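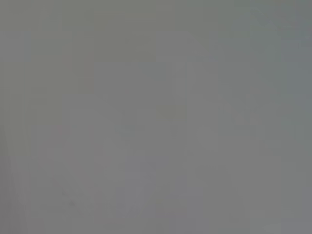
Spokes, mostly. That's what we ended up talking about

9 March 2025

Got 25 minutes with Clyde Haddad before the shop opened, which turned into more like an hour with interruptions. Clyde builds wheels at Culla. Has done since the place was half its size. I wanted to ask about rims. He wanted to talk about spokes. We talked about spokes.

First thing, the stock. Culla did its yearly count in September and came up with 3,054 loose spokes in the drawers, none of them boxed, a lot of them lengths no one orders any more. "Every wheel size that died left me a drawer," he says. "I've got lengths in there for rims I last saw when I had hair."

So why keep them? Old touring bikes, he says. Somebody rolls in on a wheel that's been fine for decades, one spoke gone on the drive side, and the new catalog doesn't go there. He can cut and thread a longer one on the machine, and does, but if the drawer has it he's done before the customer finishes locking up.

Cutting, then. The shop runs a Caltus thread roller, hand crank, bought used. Clyde doesn't love it. Doesn't hate it. The dies wear and when they wear the threads get shallow, and you find out at full tension with a nipple going round and round. He checks the first two off every batch with a nipple he keeps on a string by the vise. Wouldn't let me try the crank.

On tension he's stricter than I expected. Meter on every spoke, both sides, written down on a card that goes home with the wheel. He used to pluck them and listen. "I was pretty good at it. Then I bought a meter and found out how good." He laughed at that for a while.

We got onto lacing patterns because I asked a dumb question about radial rears. No radial rears. Front, fine, if the hub maker says it's allowed. Tran says it is on the rim brake hub and isn't on the disc one, and he's had two customers argue with him about it at the counter. He just shows them the sheet.
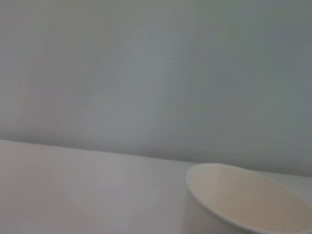

Yu-na Hong thinks the whole thing about radial is overblown and that most people asking for it want the look, so sell them a nice color of nipple and move on. Clyde, told this, said she was right and that he'd been saying it to her for years.

Factory wheels next. I figured he'd be down on them. Not realy. The cheap ones have gotten better, he says, the machine gets them round and true and then stops one step early. What they need is to be stress relieved, squeezed in pairs by hand, brought back up. Eight bucks' worth of time if you're quick. He does it to every new bike that leaves the floor and doesn't put it on the ticket.

"You do it at the start or you do it when they come back at the first tune-up with a wobble. Same work. One way they're mad."

Rims, finally. My actual question. The Fluvley rims everybody was waiting on turned up, and he's built a few sets. Likes the joint, likes the weight, is less sure about the measured diameter. The number on the sticker had him ordering spokes too long, and on the first set he ran out of thread before he ran out of slack. Took it apart, went a size shorter, fine after that. Now he measures every rim himself with two cut spokes and a ruler
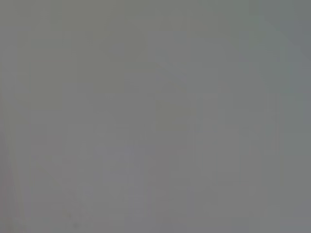
and he does it on at least a pair from each delivery, across and then turned a quarter, and takes the average. Says any builder who trusts the printed number has just been lucky so far. He emailed Fluvley about it and got a polite answer and a T-shirt. The shirt was too small.

Did the calculator get it wrong, or the rim? The rim data. The calculator only knows what you feed it. He uses a spreadsheet that came from Narendra Dubey, with columns added on by who knows how many people since, and one cell marked DO NOT TOUCH which he has touched.

Prices. He winced. A hand built pair takes him most of an afternoon and he charges for less than that. Would raise it but the walk-in who needs a rear wheel today so they can get to work tomorrow isn't the one who should pay for it. So the fancy sets go up this spring and the commuter rebuilds stay were they are.

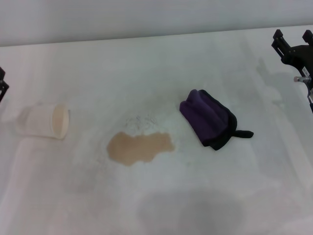
Alaric Pettigrew would go the other way, charge the same labor on everything and let the parts make the difference, and says splitting it like that only gets you a counter full of people explaining why theirs is a commuter bike. Clyde had heard this one too. He says he'll take the explaining. It's a bike, he can see what it's for.

Last thing I got before the door. Learning to build, where to begin? A front wheel, he says, rim brake, three cross, new parts all of it. Don't start by saving an old rim. Oil the threads. Count your holes from the valve and then count them again. Go up half a turn at a time and go have lunch when it stops making sense.

"And don't build your own first," he said, already walking. "Build one for a bike you don't like."

There was a guy outside with a rear wheel under his arm. Two broken, drive side. Clyde had the drawer open before I'd found my coat.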